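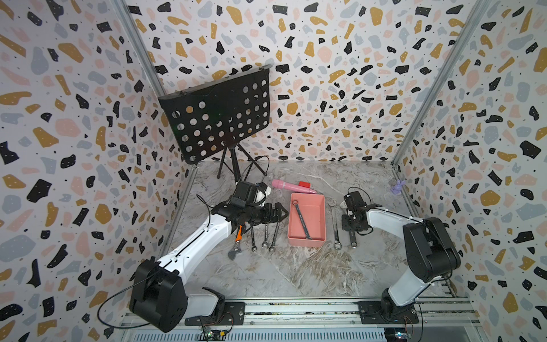

A folding stand with a perforated desk, set up against terrazzo-patterned wallpaper.

How to buy a used folding music stand without getting stuck with a bad one

Every secondhand listing for a music stand says "works great." I have read a lot of them, and I have come to take the phrase as meaning the seller opened it once and it didn't fall over right away. A stand can pass that test and still dump a full binder on your feet in the middle of a slow movement.

You can check one properly in a few minutes. Bring your own music, the heaviest book you play from, and don't let anyone hand you a single sheet of paper to test with.

Start with the legs. Open them all the way and look at the collar where they meet the post. On cheap stands that collar is plastic, and it cracks in a line you can feel with a fingernail before you can see it. Push down on the top of the post with your palm. If the legs creep outward, walk away. A seller may tell you the screw only needs tightening. Fine, ask them to tighten it, then push again.

Next, the height. Raise the post to where you play standing up, lock it, and hang your weight on it a little. A worn clamp slips slowly, so wait. Dalia Samir, who plays second clarinet with me, bought a Trevemeck that held perfectly for the length of a handshake. By the end of the first rehearsal she was reading off her knees.

Now the desk. Tilt it to your usual angle and put the heavy book on it. Tap the top edge. You want it to stay where you left it, and plenty of desks won't. A solid or perforated desk will hold a binder better than the wire kind that folds like an umbrella. The holes are supposed to save weight. They may, but I put two of the same shape on a kitchen scale, one with holes and one without, and the difference wouldn't make me pay extra.

Check the bottom lip for bends. A lip that sags in the middle lets thin parts slide out underneath, and bending it back by hand usually makes it wavy. If there are page clips, work each one several times. Missing clips are no reason to turn a stand down. Clothespins do the same job and cost less.

Then fold the whole thing up and open it again yourself. Sellers like to leave stands standing. I drove 14 miles for a Filali that turned out to be seized open, and I went home without it.

On price: I don't believe in "vintage" folding stands. Old ones are old. Pay less than half of what the same type costs new, and less than that if the knobs are cracked. Replacement knobs exist, but the thread sizes vary and the packages seldom tell you which one you're getting. Take the old knob to the hardware store and try it in the nuts there.

What about oil? Driss Samir puts a drop on every joint and swears by it. I wouldn't. Those joints hold by friction, and an oiled clamp is a clamp that slips. Wipe the post with a dry cloth and leave it alone — dirt in the tube is the usual cause of sticking.

If you've done all that and the stand still wobbles a bit, it may be the floor. Turn it a little and try again before you start haggling.

We use cookies to improve your experience on this site. By continuing to browse you agree to our cookie policy. Accept | Manage settings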